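**Ticket 3202: Skelley viewer, colors wrong after update**
Opened 2018-08-17, status: reopened

Closed by Semness support as "display calibration." I don't buy it. Two monitors, different makers, same fault. Grays come up with a brown or purple tint in build 978 and the previous build never did it on this PC.

Tried so far:

- Reset the color profile. No change.
- Rolled the graphics driver back to the February release. No change.
- Turned off "smooth shading." Slower, same tint. 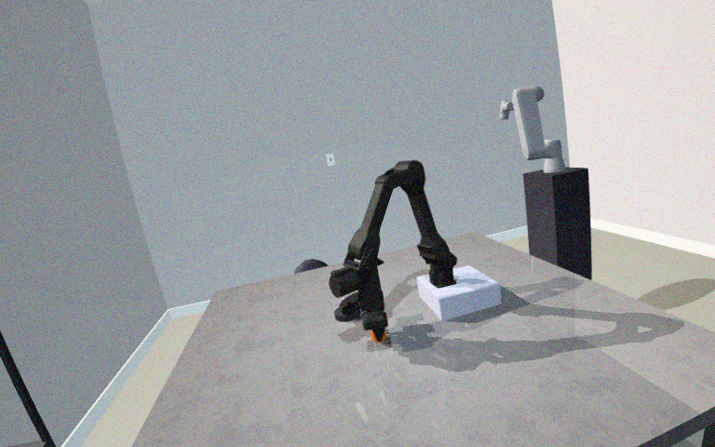

*Attachment 1: gray tabletop, black arm on white block*

The reply says the tint is "part of the surface texture." Maybe in some files. It doesn't explain the Petersen floor plans, which are flat gray with no texture on them at all, and 31 of those are due at the Dornness office.

Please don't send me the calibration guide again. I need either the installer for the old build or the name of the setting that changed.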